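Werkstattbuch > Greifen > Handgeführte Demos > Lange Schachteln

26. März 2021

Thema heute: lange, schmale Kartons mit glänzender Oberfläche. Objekt ist die Folienschachtel (PLASTIC FOOD WRAP, Aufdruck 100). Handgreifer mit den umwickelten Backen, Aufzeichnung über Plurkik, Auswertung in Trunetti. 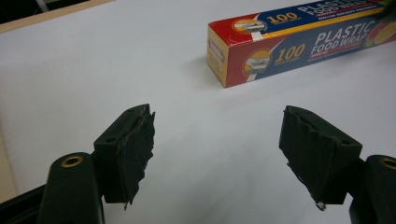
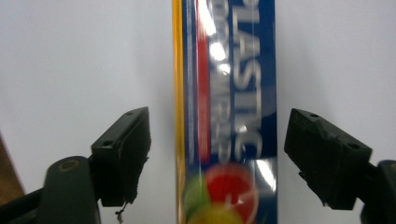

Oben Schachtel liegend auf der weißen Platte, unten hochkant zwischen den Backen, links und rechts noch Spalt.

Protokoll: 11 Demos liegend, 9 hochkant. Startpose jeweils frei gewählt, Griff quer zur Längsachse, Ablage an beliebiger Stelle.

Ergebnis Posenschätzung: liegend alle 11 Spuren durchgehend. Hochkant nur 7 von 9 brauchbar. Bei den beiden anderen springt die Schätzung um die Längsachse, sobald Glanzstellen auf dem Aufdruck liegen. Bewegungsunschärfe kommt dazu, Anteil nicht getrennt. Gleiches Fehlerbild wie im Februar bei Tam, dort aber mit längerer Belichtung.

Öffnungsweite: Sollwert beim Schließen weiter aus dem Fingerabstand, nicht aus der Objektmaske. Die Maske verliert bei Reflexen die Kante und liefert zu schmale Werte. Im Skript Filter auf Median umgestellt, Fenster 7. Rohdaten unverändert abgelegt.

Backen: Belag an den Rändern ausgefranst, Fäden hängen ins Bild. Die Segmentierung zählt sie teilweise zum Objekt. Vor der nächsten Serie neu wickeln und die Greifermaske neu zeichnen, sonst sind alte und neue Serie nicht vergleichbar.

Offen:
- Hochkant wiederholen, langsamer anfahren
- Licht seitlich statt von oben testen
- Kalibrierung Skenutow gegen die Februarwerte prüfen
- Die zwei verworfenen Spuren nicht löschen, als Negativbeispiele markieren

2 Kommentare · 0 Mal geteilt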